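Subject: Re: [pantry-list] dried seaweed and vegetable mix, how do you keep it?

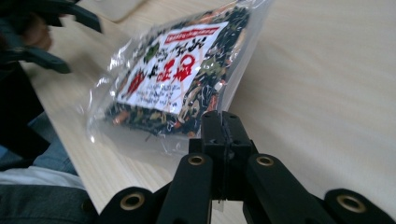 Ravindran Panicker wrote on 19th November:

> I have kept seaweed mixes in the cupboard for years and I think most people throw them out much too soon. If the bag is closed well, dry food stays dry. My trouble is a different one. I never know how much to put in the pot. The first time I made soup with it I used a full cup, and we ate seaweed for two days. Does anybody on the list have a measure that works? Also, do you soak it first or put it in dry? My sister says soak, the man in the shop says dry, and I can't read the label well enough to decide between them.
>
> One more thing. Do you move it to a jar, or leave it in the bag?
>
> Ravindran

Dear Ravindran, dear all,

Thank you for the questions. I will try to answer them in order, and please excuse me if I write too much. I have been using this kind of mix almost every week from July until now, so I have some opinions.

My bag is the clear kind with the white label and the big red Japanese characters in the middle. I don't read Japanese, so I bought it by looking through the plastic. What I wanted was the dark seaweed flakes together with the orange pieces, which I take to be carrot. There are some light brown bits also, and I am still not sure what all of them are. In the soup they become soft and a little sweet, so I stopped worrying about them.

About the measure. I use one level tablespoon for each bowl, and for a pot that feeds 5 people I use five tablespoons and not more. It looks like nothing when it is dry. Please trust it and wait. The seaweed opens very much in the water, and the vegetable pieces open less, so if you put more in because you want more carrot, you will receive mostly seaweed. I made this mistake too, but with a salad, and the bowl was too small for it.

About the soaking. For soup I put it in dry, when the water is already boiling and the heat is turned down. Then seven minutes, with the lid half on. The miso goes in last, after I turn off the heat. For salad I soak it in cold water for ten or twelve minutes, then I press it in a sieve with the back of a spoon. If you don't press it enough, the dressing becomes thin. So I think that your sister and the man in the shop are both right, but they were thinking of different dishes.

Cold rice is another good use. I mix a spoonful of the soaked and pressed mix into the rice with sesame oil and a bit of salt, and I make it into balls for lunch. The small vegetable pieces are good here. The long pieces of seaweed are not so good, they hang out of the rice ball, so I cut them with scissors first.

Now the jar or the bag. I tried both. In the jar it looks nice on the shelf, but I had it near the window and after some weeks the green was less strong, and the smell also. I now leave it in the bag. I press out the air, fold the top down twice and close it with a clothespin, and then the whole bag goes inside a Clesero tin with a tight lid. The tin is in the low cupboard, away from the stove. If you prefer the jar, I would choose a dark cupboard for it and write the date on a piece of tape.

One point I want to say carefully. The broken flakes and the powder go to the bottom of the bag. When you take always from the top, the last part is nearly all small crumbs and it makes the soup cloudy. I turn the bag over gently a few times before I open it -- it takes a moment, and the spoonfuls come out more even. The crumbs which remain at the end I put into an omelet or into pancake batter. They need no soaking there.

I disagree with you a little about the age. Dry food stays dry, yes, but the taste goes away before the food becomes bad. An old bag which I found behind the flour was still crisp and it tasted of almost nothing. I would look at the printed date, and if you can't find it or can't read it, write on the bag the day when you opened it. I try to finish mine in three months.

For people who want to buy a large amount: Namboodiri has a 300 gram bag, and I think this is too much for one household unless you eat it very often. Perhaps two families can share one. I don't know if they still send by post, so please ask them first.

I have one question of my own. Has anybody used the soaking water? It comes out a pale green color and smells a bit like the sea, and I feel sorry to pour it away. I tried it once for cooking noodles and it was too salty, but maybe my noodles were already salted. If you have a way that works, please write to the list and not only to me, so that others can read it too.

With best regards,
Yến Triệu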